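3. The Shared Bench Setup

3.1 Workspace and arms

The two-arm station was assembled in the Mastudel workshop, a members' space with a single long room and one door to the street. We chose it over a university lab for two reasons. The rent was low, and the lighting was the kind of lighting that most people have at home: a ceiling fixture, a window, and whatever the weather was doing. The bench is an ordinary wooden table with visible grain and a fair number of marks. We did not sand it, paint it or cover it with a mat. Earlier trials on a white mat gave results that did not carry over to bare wood, and we wanted to find that kind of failure early.

Each arm carries a parallel gripper with two black printed fingers and a small camera at the wrist. The fingers went through 4 versions. The first two were flat plates and slipped on anything round. The third added ribs on the inner faces, and the fourth kept the ribs and made the outer shape more of a wedge, so that the tips could get down beside a low dish without pushing it away. Fastening is by small round-head screws, which can be reached with a short driver without taking the gripper off the arm.

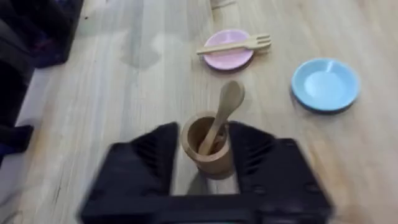 Mastudel workshop, Dec 7, 2019

The task set is built on toy tableware. Small plates, a bowl, a cup, a fork and a spoon were bought locally and used as they came. Toy pieces are light, which is hard on a gripper that relies on friction, and they are small enough that an error of a few millimeters at the wrist matters. A cup with a spoon standing in it was the most useful single arrangement we had. The spoon changes the balance of the cup and also blocks part of the wrist view on approach.

3.2 Control and recording

Both arms are driven from one desktop computer running the Pravel control loop, with a second process that writes camera frames and joint positions to disk. The two processes share a clock. In January we had run them on separate machines and lost a good part of that month's work to drift between the logs. Motor power comes from a Vovimex bench supply, one channel per arm, with a hand switch at the front of the table that cuts both.

Demonstrations were given by an operator moving a pair of leader arms. Sharon Kioko built these from the same printed parts as the follower arms, with weaker springs and no gripper camera. An operator needed 23 practice runs, by our rule, before any of that person's recordings went into the training set. The rule is arbitrary and we kept it throughout.

3.3 Object placement

At the start of each run the pieces were put down by hand, without a template. The only fixed condition was that every piece had to be within reach of at least one arm. Some layouts kept the pieces far from the gripper with a wide stretch of bare table in front, and some put a piece directly between the open fingers. We recorded 100 runs in all and set 14 aside for testing.

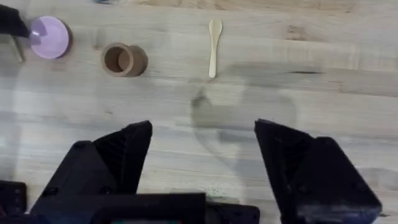

Figure 3. Wrist camera view with the fingers open. Bowl, cup and spoon are set apart on the far part of the table.

The spoon was the hardest piece to pick up when it lay alone on the wood. Its color is close to that of the table, and the handle is narrow and flat, so the fingers had to come down almost to the surface to get hold of it. The bowl gave no trouble of this kind. Its color stands out, and its rim gives the fingers something to close on.

3.4 Shadows

The arms and grippers throw soft shadows across the bench, and these move with the arm. In the wrist view a shadow can be larger than any of the tableware. We first tried to reduce this with a second lamp clamped to the shelf, but the lamp produced its own set of shadows with harder edges, and we took it down again. 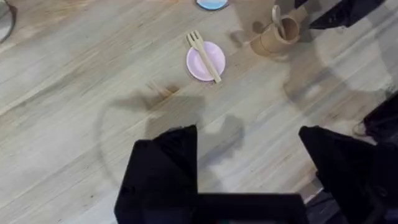
We then left the lighting alone and recorded at different hours instead, with the ceiling fixture on for part of the runs and off for the rest. The position estimator, a small network adapted from the Haddadin code base, was trained on both conditions together. Dark patches in the wood grain were treated the same way as shadows – no masking, no correction – and the table was turned end for end halfway through recording so that the same stain would not always sit in the same part of the view.

3.5 Wear and repair

The printed fingers wear at the ribs first. We replaced a pair whenever the ribs could no longer be felt with a fingernail, and noted the change in the run log. Loose screws were a more common fault. A loose finger shifts the grasp point without any sign in the joint readings, so the screws were checked by hand before each recording session and again after any contact with the table.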